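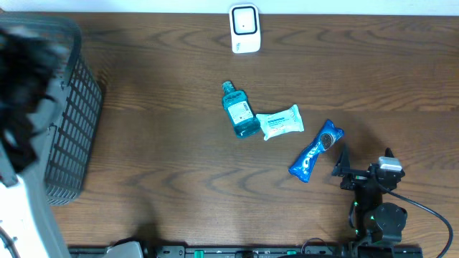 Words and pictures: the Noltberg Workshop newsletter, March

The bench at the back of the Noltberg shared workshop has been given over since the winter to a single project: a pair of robot arms intended to clear small household items from a table and put them in a basket. The member responsible, a retired heating engineer who prefers to be known in these pages by the project's name, Grilton, agreed to answer our questions one evening after the lathes had been switched off.

The project began at home, on a kitchen worktop, and moved to Noltberg when the worktop was wanted back. "I had 936 lines of code and one arm that could wave," Grilton told us. "It could not pick up a teaspoon." A second arm followed, and the long rail that now carries both was fitted along the edge of the bench at the suggestion of another member.

Asked why the arms practise on shopping, Grilton explained that ordinary packets are harder to handle than blocks.

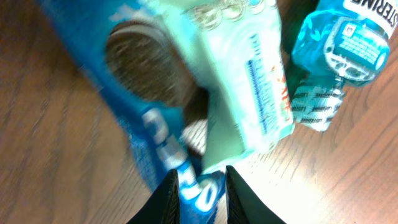
"A block is the same shape whichever way you come at it," the member said. "A wrapper gives when you press it, and the shine on it changes as the wrist comes down. A bottle on its side wants to roll. I spent 5 weeks on blocks and had to begin again when I changed to groceries."

The workshop's rules require any powered machine to have a switch within reach of its operator, and the project has complied from the start. Grilton runs the arms slowly when other members are present — a courtesy, in our view, as much as a precaution.

We asked how the work is shared between the two sides. The arm nearer the basket has the longer reach, and most of the recent effort has gone into teaching it to come over the rim without catching.
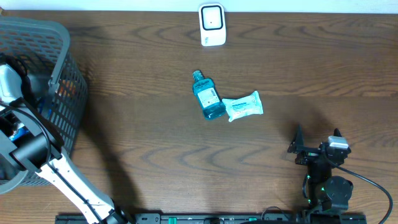
The two arms on their shared rail, with one reaching over the basket.

"The basket was the cheapest part and has caused the most trouble," Grilton said. "If it moves by the width of a finger, the arm is working from the wrong map." A heavier basket was considered and rejected. The member would like the software to find the rim for itself each time, and has borrowed a method from the Gernness model railway group, whose members use something similar to position wagons.

Costs have been kept low. Most of the motors were bought second-hand through Naidu, the parts counter on the ground floor, and several brackets have been made more than once. 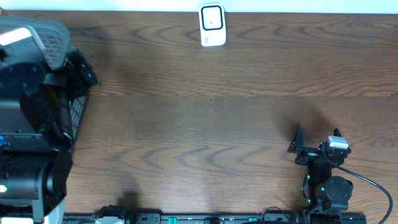
Cables remain the chief complaint. "Every joint you add is another wire that wants to be somewhere else," we were told. The next task is to reroute them and then to attempt a full run of 10 items without a hand being laid on the bench. The best result so far is four.

Members wishing to see the arms at work may do so on most evenings after seven. Please ask before moving anything on the bench.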